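Bag drive update – please read before August

Quick one this month, running behind on everything. The school bag drive is on again and we are at 223 bags promised out of the 300 or so families on the Hindach list. Good, but not there yet. Most of what came in so far is little-kid size. We need big bags, plain ones, for the middle and high school kids. Black, navy, gray. They get picked first every single year.

Money – the Flametti raffle brought in $3050, thank you thank you. That goes to notebooks, pencils, calculators and the lunch boxes. Not bags, so please keep those coming. 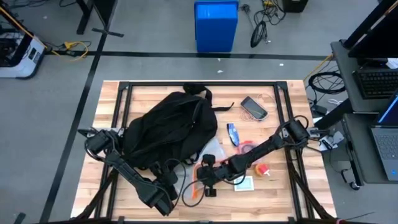 Black backpack, straps out.

Used is fine!! We get asked this all the time. Used is fine if the zippers close and the straps hold. Turn it upside down over the trash before you bring it, shake hard, check the little front pocket for gum. Wash it if you can, cold water, hang it up, no dryer. We can fix a strap. We can't fix a broken main zipper, the repair table at Seok Street tried last year and it took all afternon for two bags.

Drop off is the side door at the Seok Street hall, 10 am to 4 pm, bins are just inside on the left. If the bins are full don't leave bags on the step, it rained on a whole pile last time. Bring them back another day or take them over to Flustutier, they said they'll hold a stack for us behind the counter. Please no suitcases. No purses either.
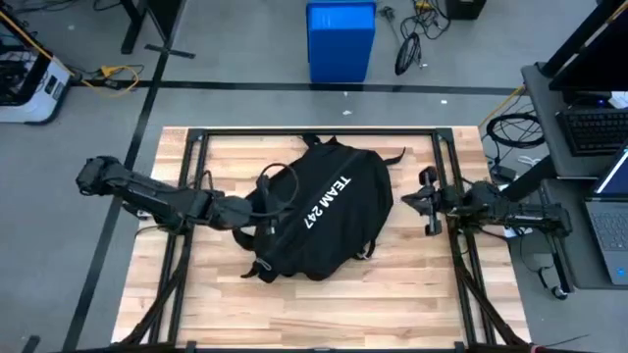 Names and logos, since people keep writing in about it. Take your own kid's name off if it's on there, marker comes out with rubbing alcohol most of the time, or cover it with a patch. Team and club lettering can stay. Something like the white TEAM 247 down the side of a black bag is no problem at all, kids don't mind and some like it better. Company logos also OK. Anything rude, no.

Still need 40 pencil cases and 10 people for packing night. Packing night is 6 pm, same hall, pizza after. Wear shoes you can stand in. Reply to this email with "packing" in the subject so we dont lose you in the pile – the inbox is a mess right now.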